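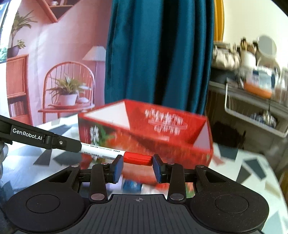 *Marker pen and open red box on the patterned table*

**Ticket: Wurnine die cutter, mat slipping**
Status: still open, boo

Okay, day two of me vs. the Wurnine! I'm cutting 20 cardstock tags for October swaps and the mat slides left at tag 7, every single time. I cleaned the rollers, tried the Kustex mat (worse!!) and dropped the pressure to 4. Slightly better, but now the corners tear.

Gheorghița Pop on the help desk wants the firmware number, so I'll dig that out after dinner and post it.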